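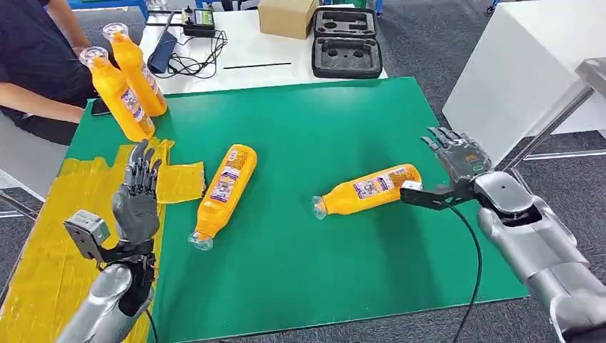
Jolturov Bottle Set: Data Card

Summary

The Jolturov Bottle Set contains demonstrations of two-handed tabletop handling, recorded by remote control at the Eromwood site. An operator guides two arms with five-fingered hands through the placement of orange plastic bottles on a green tabletop. The set is intended for training and testing policies that learn from human demonstration.

Contents

Sessions: 6
Demonstrations: 130
Longest permitted demonstration: 60 seconds
Views: one head camera
Control software: Koval, operator station Eva

Task

Bottles may begin upright or lying on their sides. The operator is asked to grasp one bottle at a time, stand it on its base and release it before reaching for the next. Either hand may be used. Passing a bottle between hands is permitted – such cases carry the tag "handover".

Work surface

Yellow tape covers the left side of the tabletop, with a roughly square patch projecting toward the middle. The strips overlap and are wrinkled in places. Users who segment by color should note that the tape is glossy and that its edges are uneven.

Annotations

Each demonstration has a start time, an end time and an outcome of complete, partial or stopped. Of the total, 47 also carry grasp labels, which were entered by hand and checked by a second annotator. Labels for the remainder are planned for September.

Known limitations

The operator receives no touch feedback, and pauses before contact are common. These pauses have not been trimmed. Staff may appear beside the table, and background equipment is not held constant between sessions.

Access

Requests should be sent to the Eromwood data office and should state the intended use. Redistribution requires written approval.

Last revised: 29th January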